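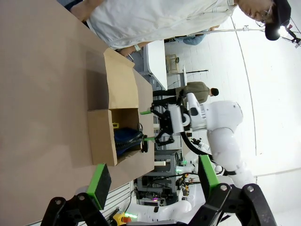
An open box on the table, with a black ribbed hose on top.

From: Iman Belkadi
To: Stillgate list
Date: 4/1/20
Subject: Re: Oral history recordings – who is posting what, and when?

Hi everyone,

Bouchra, thank you so much for getting this going, I was hoping somebody would! I'll answer in between your paragraphs and then add a few things at the end.

Bouchra Belhaj wrote:
> We now have 60 recorded interviews from the Stillgate tenants and
> not one of them is online. The plan in February was to wait for the
> full website. I don't think we should wait. Could we put out short
> clips on social media first, one story at a time, and let people
> find their way to the longer ones later?

Yes, yes, yes. I listened to nine of them over the past two weeks and I keep replaying bits to anyone who will sit still. The woman who moved into the Jonberg building in 1948 and can still name every family on her staircase – that clip should go first. She laughs halfway through the eviction story and then goes quiet, and you understand more about what a rent strike felt like than you would from any of our fact sheets (and I wrote two of those fact sheets, so I'm allowed to say it).

> My worry is consent. People signed for "the archive and related
> uses." Does a 40-second clip with captions count as a related use?
> I would hate for anyone to be surprised by their own voice.

I wouldn't lean on that wording either. I'd like us to call each person before their clip goes up, play it to them over the phone, and ask again. If they say no, it stays in the archive and we pick another one. If they say yes but want their name off, we take their name off. I'm happy to do the calls in Arabic and French, and I can start with the people I interviewed myself, who at least know my voice.

We should also agree now on what happens when someone changes their mind later. My suggestion is that we take the clip down the same day and don't ask why. Replies can get ugly fast on housing posts, we saw that last year, and a person who was fine with it in the morning may not be fine with it by night.

> Last thing: do we have any money for this? And who is doing the
> captions?

There is $300 left from the printing budget, and Totitz have said they'll let us move it to paid posts as long as we send them a short note. I'd spend all of it on two clips and nothing on the rest. Small amounts spread over ten posts didn't do much for the repairs campaign.

For captions, I've done four so far and it takes me an evening each, mostly going back over street names. If you can read Darija and have a free evening, please write to me off list! The transcripts from the Abdel Hamid community center are the hardest, with three people talking at once and a kettle going, but they are also the funniest things we have.
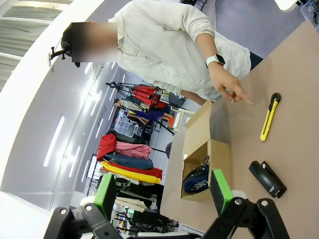

Pointing at a spot on the table, next to the yellow box cutter.

A few more things:

The release form needs a rewrite whatever we decide. It currently says we will keep the recordings until 2076. I know where that came from (someone copied it out of a grant application) but I had to explain it to a man in his eighties, who found it very funny and asked if he should come back then to check.

Hashtags: can we please use one, and keep it the same? I don't mind which.

Comments: I'd like two people on them for the first day of each clip, one in the morning and one in the evening. We hide threats and anything with a home address, and we save a screenshot before hiding. Everything else stays, including the people who think we're wrong about rent control.

Bouchra, could you send around the list of which interviews have a signed form and which only have a spoken yes on the tape? I think there are a few of the second kind from the Jonberg stairwell sessions and I'd want to call those people first.

So excited to get these voices out where people can hear them.

Iman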